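The gripper that swore it was fine

Halyna Kobzar

I have been skeptical of snack picking since the first day, and last week did not change my mind. The task sounds like nothing: take a soft pouch off a bed, hold it upright, put it somewhere else. We had a Trular controller on loan, with new firmware that was supposed to know when an object is slipping. The release notes were very sure of themselves. I printed them out and drew a question mark in the margin, and I still have the page.

The fault is easy to state. A pouch would slide out of the jaws, the jaws would close on air or on a fold of fabric, and the log would say the grasp was held. No warning, no retry, just a green line all the way down. We only caught it when Solomiia Melnychuk noticed that the success rate on her screen was better than the one in her notebook. She writes everything by hand, which I used to tease her for.

We went back through 1026 logged grasps. Over 50 of them were marked as held when the pouch was back on the covers before the move was finished. I know that is a small share. A small share of wrong answers delivered with total confidence is still what I would call a broken sensor, and I said so on the call with Drokitz, who sold us the thing. Their man said the threshold was "tuned for rigid goods." Fine, but the brochure has a bag of chips on it!

So what was going on? My guess, and it is only a guess until somebody at Drokitz opens up their code, is that the controller looks at motor current and very little else. A slick packet half full of air pushes back at first, then it gives, and the current settles at a level the software has decided to like. Cloth bunched up between the jaws settles at nearly the same level. If you only ask the motor, you get the motor's opinion.

Solomiia thinks I'm being unfair and that the real trouble is the surface. A duvet moves when you press into it, so the pouch starts out tilted and gets pinched off center. We tried 5 pouches on a bare board to settle the argument and they all held, which she took as proof for her side. I took it as proof that a bare board is an easy place to pick things up. People eat snacks in bed. Anyone selling a home robot had better deal with that.

The part that bothers me is what comes after. Nothing was hurt here, since the worst a dropped packet can do is land on a blanket. But the same held signal is what tells an arm it may swing over to the next station at full speed. Put a mug in there, or a pair of scissors, and I'd like the machine to know if it has let go.

For now we have turned off the slip feature and gone back to a person watching and writing it down. There is a patch promised for November. I've asked for the test data along with it, and I'll run the same bed, the same soft packets and the same notebook before I believe a word. Solomiia has already bet me lunch that it passes. 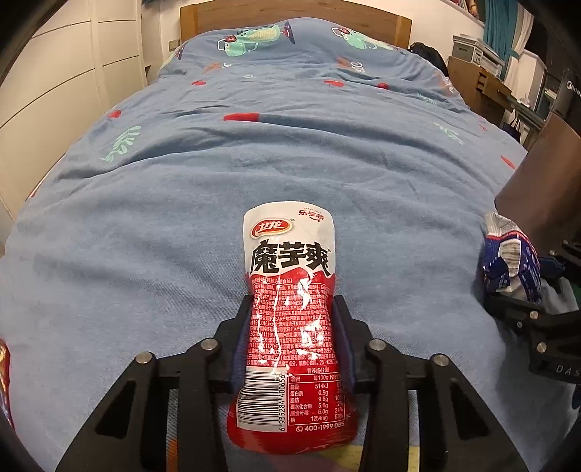
Halyna Kobzar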